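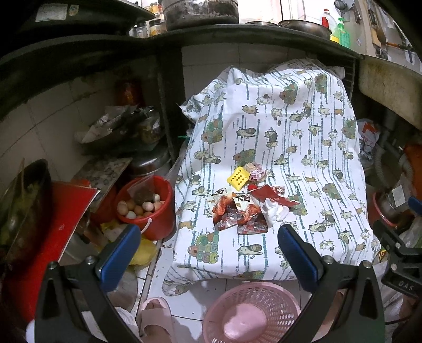
Zallenetti Craft Glue Gun, reviewed October 20, 2022

I bought the Zallenetti to make felt garland for the den, and three weeks in I own one garland and a lot of glue string. It heats up fast, I'll give it that. The trigger is stiff enough to count as exercise. The stand folds flat whenever you set the gun on it, which seems like the wrong moment.

The bond is good. Pom-poms I stuck to a picture frame are still there, including the crooked one. The cord is short, so plan to craft beside an outlet. My old Nellen dripped less but quit last December.

3 stars. Buy the stand separately.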